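De : Kaiwen Yao
À : liste fête-de-quartier
Objet : Re: [fete-quartier] Re: gobelets, on tranche quand ?

Bonsoir tous,

Je réponds vite entre deux trains, désolé pour les fautes.

Zeyu Yao a écrit :
> Pour les gobelets je rappelle qu'on avait dit consignés l'an dernier
> et que personne n'a voulu s'en occuper. Graliver nous en loue 2000,
> lavage compris, mais il faut répondre avant mardi. Sinon on repart
> sur du carton et on ne se plaint pas des poubelles.
> Autre chose : qui a les clés du local rue des Tanneurs ?
> Zeyu

Alors. D'abord les clés : c'est moi, depuis décembre. Je peux les déposer à la boulangerie, dites-moi juste quand.

Graliver, j'ai rappelé. Le tarif tient toujours, livraison la veille, reprise le lundi matin. Par contre la caution est par caisse et il faut un endroit fermé pour stocker la nuit. Donc le local, à condition de le vider avant. Il y a encore les grilles de l'expo et les deux frigos (dont un mort, à emmener à la dechetterie).

Côté consigne, ce qui avait coincé c'était le retour. Une seule table, tout le monde à 23 h en même temps, plus de monnaie. Je propose 4 points de retour au lieu d'un, avec une caisse chacun, et des jetons plutôt que des pièces. Xia a un stock de jetons du tournoi, à vérifier.

Pour le carton, si on y revient quand même : petit format pour les enfants et les sirops, grand format pour le reste. Les imprimés de couleur plaisent bien et ça permet de retrouver le sien sur la table.

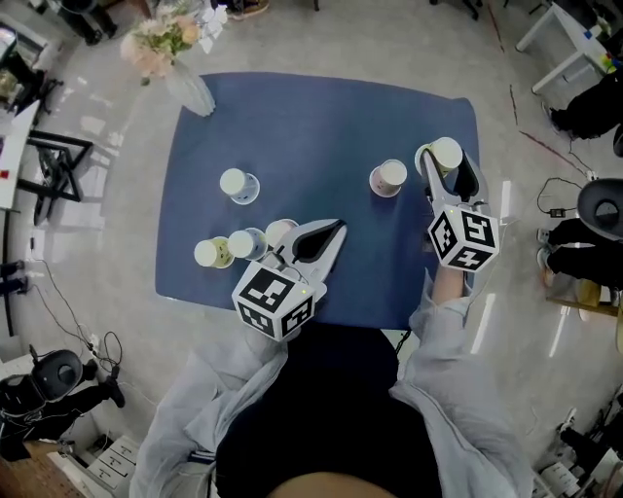 Gobelets en papier, nappe bleue. Photo : K. Yao

Mais attention, la filière papier de Plonstead ne prend pas les gobelets doublés, ils me l'ont redit au téléphone. Ça part avec le reste, et le reste on le paie au poids. L'an dernier 32 sacs, je vous laisse imaginer la facture – je l'ai retrouvée, je la scanne ce week-end.

Donc mon avis : consigne pour la buvette, carton seulement pour le goûter. Si quelqu'un est contre, qu'il le dise avant mardi midi, après je signe le devis.

Reste à caler :
- la sono. Nivdale demande une prise 32 A et la mairie n'a pas répondu. Je relance.
- les bancs, l'école en prête mais il faut une camionette.
- le plan de la rue, celui qui circule est le mauvais, la scène est encore côté pharmacie. La bonne version a la scène au fond, devant le lavoir.
- il manque 5 personnes pour le démontage. Toujours les mêmes qui s'y collent, ça serait bien que ça change un peu.

Zeyu, tu peux renvoyer le tableau des créneaux ? Le lien que j'ai ne marche plus. Et pour le sirop, on reprend menthe et grenadine, le citron était resté sur les bras.

Mon train arrive, je vous laisse – je relis les réponses demain soir.

Kaiwen

--
Pour se désabonner, envoyer un message vide avec « stop » en objet.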